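Ticket 1027
Subject: Launch page for the Dreltell x Ashby capsule showing wrong stock and wrong sizes
Store: Munden (online and Butthorpe shopfront)
Priority: High
Status: Closed
Assigned to: Hae-won Yoon

Reported 9:40 am

The Dreltell x Ashby page went live at 9:00 am as planned. By 9:15 customers were writing in to say the bowling shirt was sold out in every size except XS. The stock system has 176 units of the shirt in the warehouse and only a handful of orders had gone through at that point. The low-top sneaker on the same page looks fine. The tote looks fine too, but it only comes in one size, so that may not tell us much.

Second problem, possibly related: the size guide on the shirt opens the women's chart from last season's Ashby knitwear. The chart should be the unisex one supplied by Dreltell in January.

Update 10:05 am, Hae-won Yoon

Confirmed both. The shirt has six sizes in the catalogue and the stock feed is sending quantities for all of them. The page is only picking up XS. I've put the shirt on "notify me" for now so people can leave an email address and don't see "sold out".

Cleared the page cache and reloaded on desktop and phone. No change.

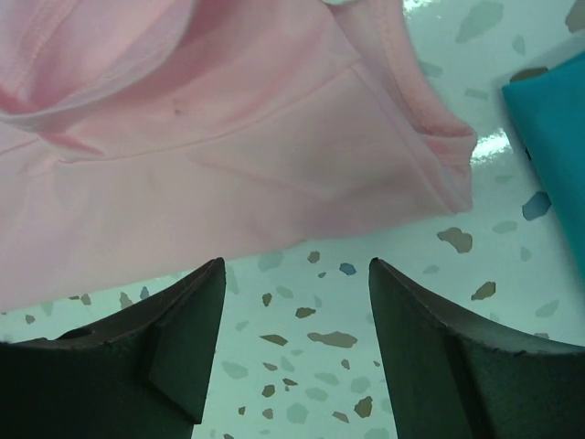 Can customers still pick up the shirt in store while the page is being fixed?
The Butthorpe shopfront has its own allocation of 10 shirts and the till reads stock from a separate table, so sales there can go ahead as normal.

Update 10:50 am, Hae-won Yoon

Found the cause of the stock error. The size codes in the Dreltell import file are written with a trailing space (S, M, L, XL and XXL all have it, XS doesn't). Our catalogue trims the space on import but the stock feed does not, so the codes never match and the page falls back to zero.

Things I tried before getting to this, for the record:

Re-ran the stock sync manually. Finished with no errors, same result.
Switched the product from "collaboration" to "standard" template. Same result.
Duplicated the listing as a hidden test product and typed the sizes in by hand. Stock came through correctly on the test product, which pointed to the codes. 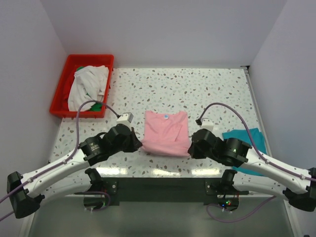 I've corrected the codes in the feed mapping and left the supplier file as it came. If Dreltell sends a new file it will carry the same spaces, and the mapping should now catch them. A full sync is running. It normally takes 75 minutes with the whole catalogue included, and I don't want to interrupt it.

Size guide: the shirt was tagged "Ashby" first and "Dreltell" second. The template takes the chart from the first brand tag. I swapped the order and the unisex chart now opens. The sneaker and the tote had the tags the right way round already.

Update 12:20 pm, Hae-won Yoon

Sync finished. All six sizes now show the correct quantities and the "notify me" button is off. Placed a test order for a medium, and stock dropped by one and went back up after I cancelled it.

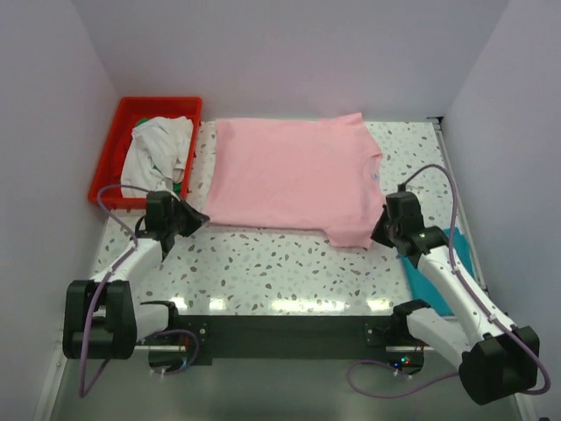 Back-in-stock emails went out at 12:30 to everyone who signed up during the outage. Two addresses bounced — both looked like typos, so I've left them.

One thing still open. The colour name on the shirt reads "Grey Marle" on the product page and "Grey Marl" in the order confirmation. It doesn't affect stock or payment. Logged as a separate low-priority ticket for the catalogue team.

Closed 2:15 pm. Reopen this ticket if any size drops to zero again after tonight's scheduled sync.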